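Foam tiles over a hard floor, seams keep opening
Home > Floors and Mats > Interlocking foam

prothero_basement
Posts: 84
Looking for opinions before I buy more of these. I put blue puzzle tiles down in the back half of the basement in February. The floor is hard and cold and I sit on it a lot with my niece, who has her snack down there. The tiles are fine to sit on. My complaint is the seams. Every week or so one of them lifts and I have to press it back down with my heel.

Does gluing help, or taping the underside? I'd like to be able to pull them up again.

clarnon84
Posts: 2,196
Don't glue. You'll never get them up clean. Double-sided carpet tape on the outside row only, and leave the middle alone. Also check you aren't tight against a wall. Foam grows a little when the heat comes on and it has to go somewhere.

Sveva Bianchini
Posts: 192
I disagree on the tape. I did the outside row and the middle still came up. What worked for me was turning every other tile a quarter turn so the teeth gripped differently. Took one evening.

Mine are the same sort of blue, with a fine texture on top. A seam with a can and a pink cup standing near it, and the toothed far edge: 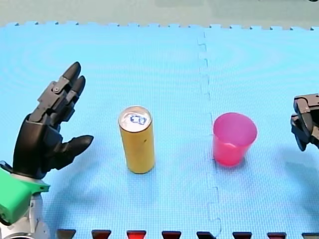
Last edited by Sveva Bianchini, Friday 9:14 PM

I never bought the straight border strips, so my outside edges are all teeth. They look unfinished but I don't trip on them. Light does show up on the surface as faint round patches of shine. If that would bother you, get a darker color.

clarnon84
Posts: 2,196
A quarter turn shouldn't make any difference if the tiles are cut square.

Sveva Bianchini
Posts: 192
Mine weren't cut square. That was the problem.

starar_j
Posts: 107
Same with mine. I measured a pack and two tiles were longer one way than the other. Sent them back and the second pack was fine. Put a tape measure on yours before you do anything else.

On drinks, I keep a tray on the foam. A full cup is OK until somebody kneels next to it.

prothero_basement
Posts: 84
Measured five. Three are off by the width of a pencil line, the other two are square. I'm right up against the wall on one side too, so I'll trim that row and try turning the bad ones before I buy any tape.

clarnon84
Posts: 2,196
Trim the wall side first and give it a week. I still say tape.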